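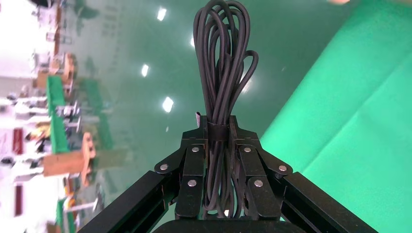 黑线一捆,魔术贴扎带

搜索本站 输入关键词 搜索 高级搜索

2003年4月23日 记录:Mizanur Jayasinghe

上午到下午三点多都在弄Dedden那批配件的重新装盒,单号1722。Sumaiya Hettiarachchi上午在,午饭后去仓库对料,四点前回来。下面按我做的先后写,有些是回头补的,次序不一定准。

先说线。这批线从供应商那边过来的时候是用铁丝扎条绑的,扎条两头的尖会戳到别的东西,上次Bite那单退回来的鼠标里,有一只底壳上就有一道细划痕,Sumaiya认为是扎条划的。我不敢肯定,划痕的位置对得上,但那只鼠标在客户那边待过两个星期,谁也说不清。不管怎样,粗一点的线这次全部改用魔术贴扎带,细的鼠标线另说,后面写。

盘线的做法定下来了,以后都照这个:
先把线整根放开,拎着插头那端让它自己转,转到不打扭为止。急着盘的话,扭劲全留在里面,盘到最后几圈就开始往外翻。
然后一正一反地绕。第一圈顺着手腕放,第二圈手掌翻一下,从下面送过去。两圈的扭劲互相抵掉,以后别人抽出来是直的。
圈的长度按手掌到手肘之间取,拉长成条形,不要盘成圆的。圆的放不进浅盒。
两端插头都收到同一头。
扎带绕一道半,勾面朝里,拉紧后压一下。

扎带的位置试了几种。扎在正中间,两头都会散,看着像蝴蝶结。扎在靠插头的一头,插头那边很服帖,另一头的圈会张开,放进盒子的时候要用手压着。今天上午最后用的是偏下的位置,离中间不远,拎起来上面那些圈会自己立住,不往下塌。偶尔还是有一圈比别的松,从旁边拱出来,重新扎一次就好,不值得为这个整根拆开。

扎带的长度也要讲一下。现有的有两种,400毫米的和短的那种。400毫米的用在粗线上刚好,用在细线上要绕好几道,绕出来鼓一个包,盒盖压不平。短的那种拿来扎粗线,勾面和毛面搭上的部分只有一小截,放一会儿就自己崩开。我在抽屉里找到一卷没裁的,打算自己裁中间长度的,裁出来的断口用打火机燎一下边,不燎的话毛边会一直掉屑,黑屑掉在绿布上特别显眼。

标签。线上的小标签要从扎带后面露出来一角,能看到有标签就行,不用整张拉平。有一阵我们把标签压在扎带下面,结果仓库那边每一捆都要拆开才能核对,拆完再扎就没原来那么整齐了。也试过把标签对折绕在线上贴成小旗子,小旗子容易挂住别的线,放弃。

关于手法再补一句。Sumaiya是左撇子,她盘出来的方向和我相反。一开始我觉得无所谓,后来把她盘的和我盘的放在同一个周转箱里,立着摆的时候两种会互相别着。现在说好,一个箱子里只放一个人盘的,箱侧贴条写名字缩写。这个办法有点笨,先这么用。

再说盒子。

盒子是棕色瓦楞纸的浅盒,连盖一体,盖子前面两边有圆角插舌,合上的时候插进盒身前壁里侧。Skidico那边给的这一版和去年的看起来一样,但纸板偏硬,压痕也浅,新盒子第一次折的时候容易折歪。折歪了以后插舌会偏,硬塞进去会把前壁顶鼓。上午我废掉了几个才摸到门道:先不要急着立盒身,把平板放在台面上,沿每一道压痕用尺子背面走一遍,再向内、向外各折一次,然后才成型。多一道工序,后面省很多。

盖子折回去的时候要折到底,让它在台面上平躺着。之前我们习惯让盖子半立着,手一碰就扣下来,打在手背上,里面刚摆好的东西也跟着挪位。盖子全翻平,占的台面是大了,盒子离台边要留出地方来,但是摆东西的时候两只手都能从边上进去。侧边的小翼让它自己摊开,不要去管,合盖之前再收。小翼上那个孔不是提手,别用手指去抠,纸板会从孔边撕开。

合盖的次序:先收左右小翼,再翻盖,最后插舌,两边插舌同时进。一边先进、一边后进的话,后进的那边总会起皱。Sumaiya问能不能用胶带封一道,我的意见是不用,插舌如果能卡住就够了,外面还有大箱。她坚持出货前抽几个倒过来晃。同意,抽的数量她来定。

盒底垫说明纸。印刷面朝上,二维的那种小码朝左上角。以前没有规定方向,收货的人拿着扫码头在盒子里找,抱怨过一回。纸的大小比盒底略小,放进去会滑,推到靠里的一边就行,不要用胶粘。我试过在纸背面点一点固体胶,纸是服帖了,取出来的时候撕破一角,而且那一角上正好有字。

说明纸有两版,旧版字的行距宽一点,折痕在中间,新版不折。装的时候请用新版。旧版的还剩一叠,放在窗边的文件架最下层,做垫纸用,别混进去。

鼠标放在纸上,横着放,尾巴朝右。
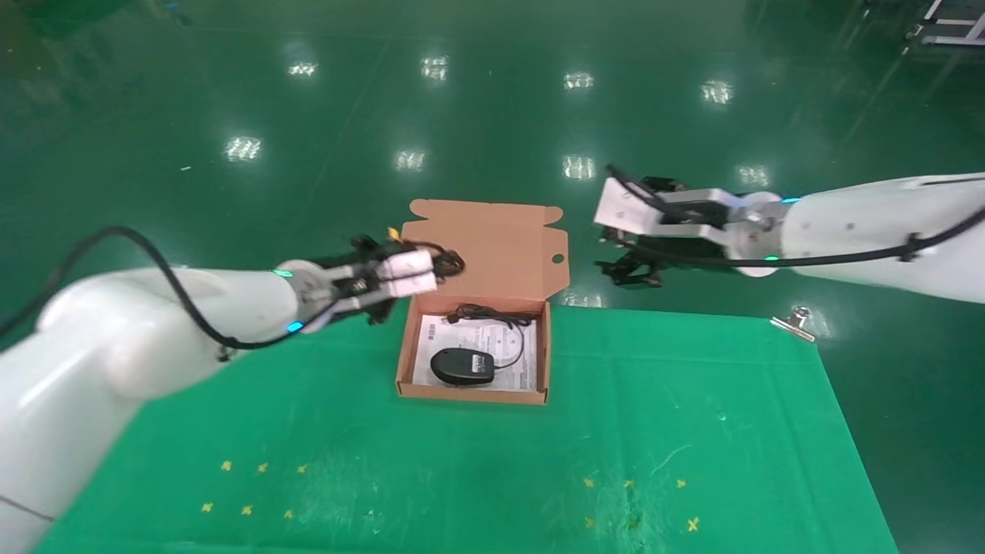
横放的好处是线出来以后有地方转弯,不会一出壳就硬折。线从鼠标尾部出来那一小段最怕折,里面的屏蔽层断了外面看不出来,插上时好时坏。Bite那单退回来的毛病有一半和这个有关,拆过的几只都是在同一个位置断。所以线从鼠标出来先放一个大一点的弯,贴着纸的右边往上走,然后再接到盒子里侧那捆线上。那捆线横着放,插头收在左边。

鼠标压在纸上会挡住一部分字。Widex那份旧的包装要求里写过"说明纸须可完整阅读",我和Sumaiya讨论了一会儿,我的理解是打开盒子、拿掉东西以后可读,她的理解是开盒即可读。按她的理解,纸就要放在最上面,放最上面又会被线顶得拱起来,盖子合上之后纸面压出一道一道的印子。今天先按垫底装,等对方回话。那份要求是别的单子的,对这一单本来也没有约束,但是以后两边如果要统一,最好现在就问清楚。

试过的几种摆法记在下面,省得以后又来一遍:

竖着放,鼠标头朝里。线从前面出来,碰到盒子前壁马上要折回去,弯太急。合盖也能合上。不用。

鼠标放右边,线捆放左边,都竖着。看起来整齐,但盒子一倾斜,鼠标就滑到线捆上面,等于叠起来了,盖子中间鼓。不用。

鼠标放在线圈中间,线围着鼠标绕一圈。Sumaiya的主意。单个看很好看,取出来也顺,可是每只绕的松紧不一样,紧的会把线卡在鼠标底下,按键一直被顶着。如果有时间慢慢做,可以考虑,批量做不合适。

鼠标横放偏左,线捆靠里横放。就是现在用的。倒过来晃,鼠标会往里移,碰到线捆停住,不会碰到盒壁。我觉得可以。

鼠标线的捆法。鼠标线细,魔术贴太厚,还是用原来的小扎条,但是尖头要往里折一下再拧,拧两转,尾巴压平。不要拧到第三转,拧多了在线皮上勒出印子。捆的长度跟盒子的宽度走,短一点没有关系,长了就会顶着盒壁拱起来。两头留出来的线也不要太多,接鼠标的那一头要够转那个弯,另一头只留出插头就可以。

台面。绿布今天早上重新铺过,铺之前我用滚筒粘了一遍毛。布上的折痕没有去掉,熨斗在隔壁借出去了。折痕对装盒本身没有影响,就是小零件滚到折里不好找。我有一枚垫片找了很久,后来在布边的褶子里摸到。以后台上不要放比扣子小的东西,都放进浅碟里。布的前沿要塞在桌沿下面,不然人靠着台子站久了,布会一点一点被带过来,盒子也跟着过来。

地面反光还是很厉害。灯一开,绿地板上一块一块全是亮的,蹲下去捡东西的时候晃眼。地上掉了透明的袋子根本看不见,我踩着滑过一次,没摔。Sumaiya说把靠里那一组灯关掉,关了以后台面又偏暗,说明纸上的小字看着费力。折中的办法是袋子不要落地:台腿上夹一个纸箱,撕下来的袋子直接往里丢。下午是这么做的,好多了。

木块两种,大的压布角用,小的拿来做挡头。做完放回绿色架子那边,别放台上,昨天有一块小的差点被当成填充物装进外箱。

工具。裁刀的刀片该换了,切纸板时带毛。备用刀片在铁盒里,铁盒在架子二层靠左。换下来的旧片用胶带裹两层再扔。钢尺只剩一把直的,另一把弯得不严重,只可以拿来走压痕,不要量尺寸。打火机用完放回高处。

中途有一段停下来等料,我把抽屉理了一遍。扎带按长短分开,铁丝扎条单独一格,橡皮筋全清掉了。橡皮筋放久了发黏,粘在线皮上要用酒精擦,擦完那一段颜色发灰,和别处不一样。谁要是还往抽屉里放橡皮筋,请写上日期,过了半年的直接扔。抽屉里翻出来一个转接头,不知道是哪一单的,装在小袋里,袋上写了"待认领"。

料的事情。Sumaiya对下来,纸盒的领料单上写的是796,仓库账上也是这个数,但是没有扣掉我上午折废的那几个。她补了一张报废条,我签了字。下次谁折废了就当时写条,别等到对料的时候回忆。另外说明纸的新版和盒子不是同一天到的,盒子先到,说明纸晚一天,所以昨天装的几盒里面垫的是旧版。那几盒已经挑出来放在3号台下面,盖上用铅笔打了叉,要换纸。铅笔印换完以后能擦就擦,擦不掉换盒子。

挑出来的那几盒顺便看了一下,有两个问题:
一是线捆往前壁那边跑,应该是装的时候没有推到底。
二是有一只鼠标是脸朝下放的。脸朝下放滚轮会受力,时间长了怎么样不知道,别这样放。

外箱。外箱里面竖着码还是平着码还没有定。竖着码取货方便,侧面的字也看得见,问题是盒子里的东西会全部沉到一边去。平着码里面不动,但是最底下的盒子受压,浅盒的盖子本来就软。我倾向平着码,层间加一张隔板。隔板可以用折废的盒子裁,反正都是瓦楞纸。Sumaiya倾向竖着码,她的理由是收货那边习惯竖着抽。明天各装一箱,放到手推车上在走廊推两个来回,过门槛的时候不要特意放慢,开箱看。

干燥剂要不要放,去年十月的记录里写的是放,小包一包,塞在线捆下面。今年的配料单里没有这一项,我翻了两遍。可能是漏了,也可能是取消了。先不放,问了再说。如果要补放,线捆下面那个位置还是合适的,不用重新摆。

有一件小事,线的气味。这一批粗线刚拆袋的时候味道重,开窗散过,下午淡了。装盒之后闷着会不会又回来,没有试。留一盒合上盖放到下周再打开闻一下,放在文件架顶上,已经写了字。

速度方面,刚开始很慢,主要慢在折盒子。后来改成一个人先走压痕、折好、盖子翻平摆在一边,另一个人只管垫纸、放鼠标、放线,顺手多了。中间那段如果只有一个人,就先折一摞再装,别折一个装一个,手里的尺子放下拿起很费工夫。折好的盒子可以套叠,盖子朝同一个方向,叠得高了会往盖子那边倒,背后靠个东西。

手套。我装的时候戴的是薄棉手套,鼠标上没有指印,但是魔术贴的勾面会把手套勾起毛,勾多了指尖就破。扎线的时候不戴,放鼠标的时候戴,换来换去又麻烦。Sumaiya干脆不戴,放完用软布抹一遍。两种都行,软布每天要换一块,用过的放到门后的篮子里。

待办:
自己裁一批中间长度的扎带,先裁一小把试用。我来。
给旧版那几盒换纸。Sumaiya。
问清楚说明纸放上面还是下面,干燥剂有没有。我来,明天上午打电话。
竖码、平码各一箱,推车试。两个人一起。
换裁刀刀片,还熨斗的催一下。
领料单和报废条复印一份夹在这本后面。

补记:Sumaiya看完上面这些,说"尾巴朝右"写得不清楚,以谁为准。以站在台前、盒盖翻向对面的人为准,右手边就是右。她还要我把走压痕那一段抄一份贴在台子旁边,抄了,字有点潦草,等有空再重写。另外她量了线捆的宽度,比盒子内宽小一指多一点,她认为还可以再短些,我那几捆偏长。明天按她那个长度盘几根对比,差别不大的话就统一用她的。

下班前台面收过,布没有撤,折好没装的盒子摞在墙边,上面盖了一张牛皮纸。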